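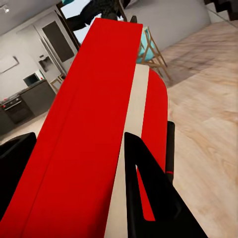 Red thing, up close, in the simulated house.

Household tips from a simulated home, by Thaís Rocha

At Deline we spent July teaching a simulated pair of arms to tidy a living room, and a few of the lessons work for people too. The method, which we call Preltitz, is dull: run the same pickup 150 times, change one habit, run it again.

Tip 1. Look before you squeeze. Policies that stopped for a second view before closing the gripper dropped 5 objects in 150 tries. The ones that dived straight in dropped a good many more, and so does my brother with wine glasses.
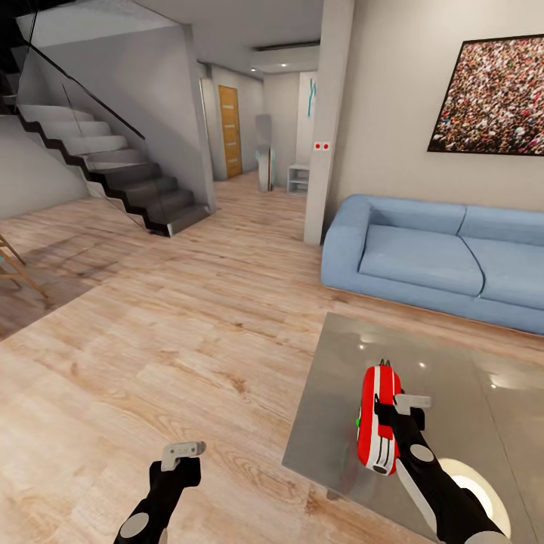
Tip 2. Glossy surfaces lie. Our depth estimates got worse over anything shiny, and the fix was to slow down for the last stretch of the move. With the red and white object held just above a glass-topped coffee table, there are ceiling lights reflected in the surface, and the policy has to learn that they are not things to tidy. At home, wipe the table from the side, with the lamp off – you'll see the smears you missed.

Tip 3. Give the idle hand a place to be. Parking the free arm over open floor cut collisions to 2 in the Arroyo runs. When you carry a tray, the same rule keeps your elbow out of the lampshade.

We have not solved socks.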